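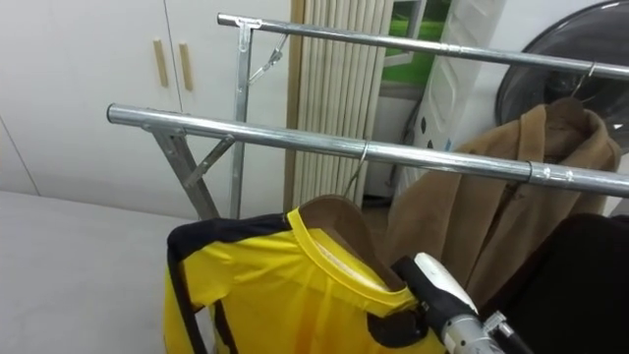
Local currencies get a kinder hearing than most monetary schemes, partly because the people who run them are usually decent and partly because the sums are small. The claim is that a town which issues its own money will keep spending at home, and that the spending will go round more times before it leaks out. I don't think either half of the claim has been shown, and this handout sets out why. Take something ordinary to keep in your head as you read: a yellow sports shirt with black side panels, hanging on a metal rail, priced, let us say, in dollars and the same in the local note. Everything we need to ask can be asked about that shirt.

Topic 7: Local currencies and the multiplier
Notes to go with the lecture. Revised October 9, 2018.

What the scheme is

We will use a stylised version, the Dandthorpe note. A resident hands over a dollar and gets one note. Shops in the scheme agree to take notes at par. A shop can hand its notes back for dollars, less a fee of 7 per cent, or spend them at another member shop for nothing. Notes lapse eight weeks after issue unless somebody pays to have them stamped.

Note what is being done to the shopkeeper. She has been paid in something that fewer people will accept, that costs money to turn back into the ordinary kind, and that goes off like milk. The organisers call this an incentive to circulate. From behind the counter it looks a lot like a sales tax, and the question we always ask of a sales tax is who ends up bearing it.

Back to the shirt

Suppose the shop bought the shirt from a wholesaler in another city. The wholesaler wants dollars. So does the landlord, the power company and the tax office. The only part of the price the shop can easily pay out in notes is its own margin, plus whatever share of wages the staff will put up with. If that share is small, most notes go straight back to the issuer and the fee is paid. One trip round and it's over.

Could the shop raise its price to cover the fee? Under the par rule it can't charge more to people paying in notes, so it would have to charge everyone more, including people who have never heard of the scheme. In practice small shops either swallow it or quietly cap how much they will take. Watch for the cap when you read the case material. It tends to be in the fine print and seldom in the brochure.

The multiplier claim

The usual figure in promotional material is a local multiplier, worked out by following a sum of money through successive purchases. If a fraction c of each receipt is respent locally, the total is 1/(1 - c) times the first purchase. The algebra is fine. My trouble is with what gets plugged in for c.

First, c is measured among members, who joined because they already bought from each other. You can't read the effect of the note from people who would have behaved that way without it.

Second, the comparison is often between a note spent and nothing spent. The right comparison is a note spent and the dollar that was handed over to get it, which would also have been spent somewhere, quite possibly in the same shop.

Third, what one town keeps another town loses. If Dandthorpe buys less from its neighbour and the neighbour starts a note of its own, both have put up a small trade barrier and both pay for printing. You met this argument under tariffs and there is no reason to drop it because the notes have a nice drawing of the river on them.

What can be said for it

Uyên Ninh put the best counter-argument in last year's tutorial, and I still give it houseroom. In a deep slump, with idle shops and people hoarding cash, money that lapses may bring spending forward. That is a real mechanism. It needs a slump, though, and it needs the notes to be extra money. A note bought one for one with a dollar isn't extra, unless the issuer lends the dollars out, and then we are talking about a bank and should ask who regulates it.

Domnica Dinu's point was that people meet each other through these schemes. Perhaps they do. So do people in a bowls club, and a bowls club makes no claims about output.

For the tutorial

Tianyou Ye and Rongrong Guo will open with the case for the scheme; Ximeng Ren has the reply. Everyone else should bring written answers to the 2 problems below.

Problem 1. A member shop can pass on a share s of its note receipts to other members and must redeem the rest. Write its average cost per note as a function of s and the fee. At what value of s does the scheme cost it nothing, and is that value plausible for a shop selling clothes?

Problem 2. You are given sales records for member shops before and after launch. Say what else you would need before crediting any change to the note, and where you would go to get it.

Keep answers to one page. Late work goes in the box outside the tutorial room.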